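Section 3. Good practice at the folding table

Please read this section through once with a cup of tea before you switch anything on, and then again with the guide propped up beside you. Most of what follows is common sense, but it is the sort of common sense that slips away at the end of a long afternoon, and we would much prefer you had it in writing. The rules apply to every two-arm Dorkari table set up to the Fudwood house standard, whichever room it happens to live in.

3.1 Before you switch on

1. Take off scarves, lanyards and loose bracelets, and roll up any floppy sleeves.
2. Look along both arms from base to gripper. Each cable should have enough slack for the elbow to bend fully, and it should not be able to drop between a moving joint and the table.
3. Check that the rails are seated properly and that nothing has been left leaning against them.
4. Put the stop button where you can reach it without stretching across the table.
5. Switch on the left arm, wait for its lights to settle, and then switch on the right.

CAUTION: Never push a cable back into place while the arms are powered. Stop, switch off, move the cable, and begin again from step 2. It feels like a great fuss over a bit of wire, we know, but please do it every time.

3.2 Laying out the cloths

Use soft, plain cloths to begin with. Towels and anything with buttons can wait until you are comfortable with the table. Cloths waiting their turn belong towards the back, and finished ones are stacked in a back corner, well away from the base mounts. A big cloth can take up a surprising amount of room once it is opened out, so leave the middle of the table for the one being worked on and nothing else.

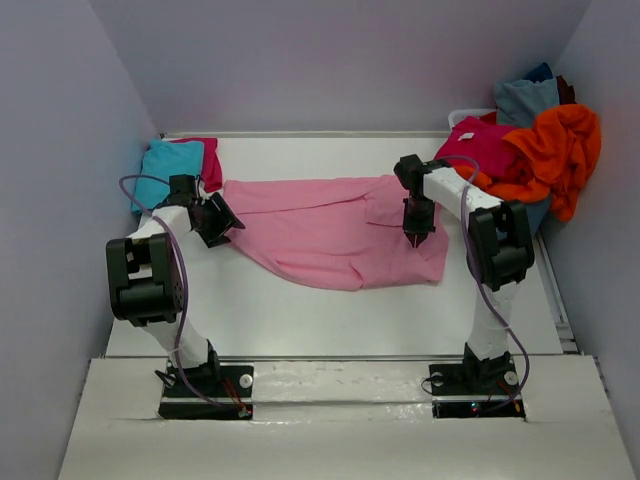

6. Choose one cloth and lay it in the middle. It need not be flat – a few wrinkles are perfectly all right, and the arms ought to get used to them.
7. Step back behind the floor line before you press Start.
8. Keep your hands outside the rails until both arms have come to rest and the Ready message is showing.

Note: If a gripper closes on two layers when you wanted one, let the movement finish. Tugging at the cloth from the other side strains the wrist motor, and the Bevan gripper fingers do not care for it either.

3.3 While the arms are working

One person is in charge of the table at a time, and that person does not wander off. If you need to leave, press Stop first, even if you are only going as far as the door. Visitors are very welcome to watch, but they should stand behind the line with you.

CAUTION: Press Stop at once if a cloth catches on an elbow, if a cable pulls tight, or if you hear a repeated clicking from a base mount. After 3 stops of this kind in one session, finish for the day and write it up in the table log.

3.4 Looking after things

9. Wipe the table top and the front ledge with a barely damp cloth, with the power off. Keep moisture well clear of the electronics.
10. Look over the gripper fingers for threads and fluff.
11. Change the finger pads after 1,000 cycles, or sooner if they look shiny. The spare pads are listed as part 627 in the Flovstead parts list.

Revised 22/05/2018. The next revision is due in October.

2 comments
Share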